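Speaker notes — equipment budget talk, Wednesday, 4 pm slot
Tin-yau Lau, Covthorpe 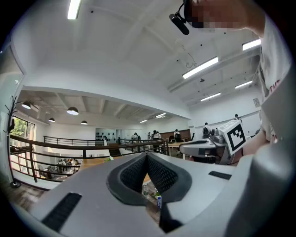

Start with the money. We asked for 2563 per station, got told 1770, and I want people to hear both numbers in the first minute. Then say what a station is, as we cost it: two hand-held grippers, mounts, markers, pads, one head unit, cables, a case. Point at the dark mesh pads in the V, those are the bit that goes on the reorder sheet every quarter. Also the marker cube on the second gripper. Cheap to print, slow to replace if you don't have a spare already glued up. Pause here, let them look.

Purchase list, slide 2

Read the headings only, don't read the lines out.
Grippers — in pairs, never singles. A single spare fixes half of a broken station and then sits in a drawer.
Pads — buy with the first order. Lerkora charges shipping twice if you come back for them.
Head units — straps sold seperately. We missed this on the first quote.
Storage — nobody budgets for this, we didn't either. Ask for hands: who here has a line for storage?

Lerkora vs Wiltix

Keep it short, the Wiltix people may be in the room. Be fair.
Wiltix quote was lower by 400 a station. No pads in it, no mounts, support billed by the call. Once we put those in, the gap mostly went.
Lerkora slower to ship. Nine weeks on the last order when they told us five. Say the weeks, people remember weeks.
We went Lerkora for the first batch and would still split the next one. If asked why split — don't want one supplier setting our calendar.

What 1770 buys

OK so this is the slide I always rush. Slow down.
At 1770 you get the grippers, the head unit, one set of pads. No spare anything. You can run on that for a month, maybe six weeks, then something wears and the station is down while the order goes through.
So we cut the number of stations and kept the spares. Fewer benches, all of them working. Finance didn't love it, they had already told upstairs a bigger number. Show the old table next to the new one, give them ten seconds.
Joke about the spreadsheet tab called FINAL final2. Skip if running late.

People time

Not equipment but it lands on the same budget so it goes in.
Someone has to charge things, wipe things down, swap pads, log what broke. We put 1026 a month against that and it was tight. July was over. Two new starters, both being trained in the same week, my fault.
If you plan one thing from this talk plan this line. Hardware quotes are easy to get, the hours you have to guess.

Room

Lie site story. Ordered benches before measuring the doors. Benches came, legs off, back on, a whole afternoon gone.
Check sockets. Check where the cases go at night. Check the lights, markers want even light, and a lamp in the wrong spot can cost you a morning of bad takes.
Walk the room with the order sheet in your hand before you sign it.

Timing for the order

Quote in hand before the budget meeting, not after.
Pads and straps on a standing order.
Second batch only when the first has run a full month — we broke this rule once, got the old mounts twice.

Questions they will ask

Lease or buy? Bought. Lease terms were three years and the design will change before that.
Used kit? Only the cases.
Can we see the sheet? Yes, the cleaned up one, email me after. Dont promise the Wiltix numbers, check with them first.

If the clicker dies again just go to the costs slide and talk from there.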